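A place for every little thing, if you believe the brochure

10/04/2026

The divided tray is having a moment. Walk into any homeware shop this April and there it is, the size of a tea tray and split into more little cells than anyone has little things. Setel sells one for jewellery. Rinaldi sells what looks to me like the same one for teabags, at a higher price. Besteck, which used to stick to cutlery inserts, now has 205 variations in its catalogue, and I have read all of them so that you don't have to.

The promise never changes. Give each item its own compartment and you will stop losing it. I have owned five of these trays over the years and I can report that I lost things in every one. The trouble starts with the odd sizes. A grid suits objects that are all alike, and the contents of a normal drawer are a tape measure, two dead batteries and a key to something. By the second week the tape measure is lying across three cells and the lid, if there was one, is in the cupboard under the stairs.

So I went along to the Illix storage fair in a sour mood, expecting acrylic. There was plenty of it. The better tables had plainer stuff, and the one I kept going back to had a simple brown organiser with thin panels slotted into rows, and small printed cards standing up in it.

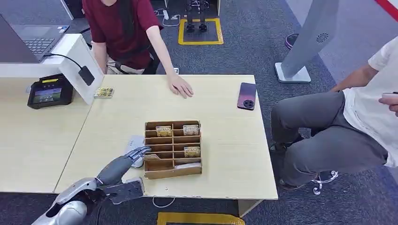
Cards upright in a divided organiser, with a longer compartment along the front.

Cards I will grant them. A card is flat, it stands on its edge, and you can see the top of it without picking up its neighbours. Most of the cells were free, too, and a tray only works while there is room left in it. The long compartment at the front is the sensible part of the design. Whoever drew it up had accepted that something will always refuse to fit the grid, and gave it a slot of its own.

Would it last at home? I have my doubts. Thin dividers bow once you start cramming, and small cells gather dust that no duster will reach. On the same table stood a small clear box of gold-coloured bits, all in together, and I found my eye going to that first. You can tell what is in a clear box from across a room. It asks nothing of you when you put things back, either, and putting things back is where every system I have tried has come apart.

Setel's people talk about "zoning" and suggest five zones to a drawer. My advice is cheaper. Empty the drawer on to the table, throw out the batteries, and live with an old shoebox for a month. If you still want a grid after that, measure your things before you measure the drawer, and buy the one with the fewest cells.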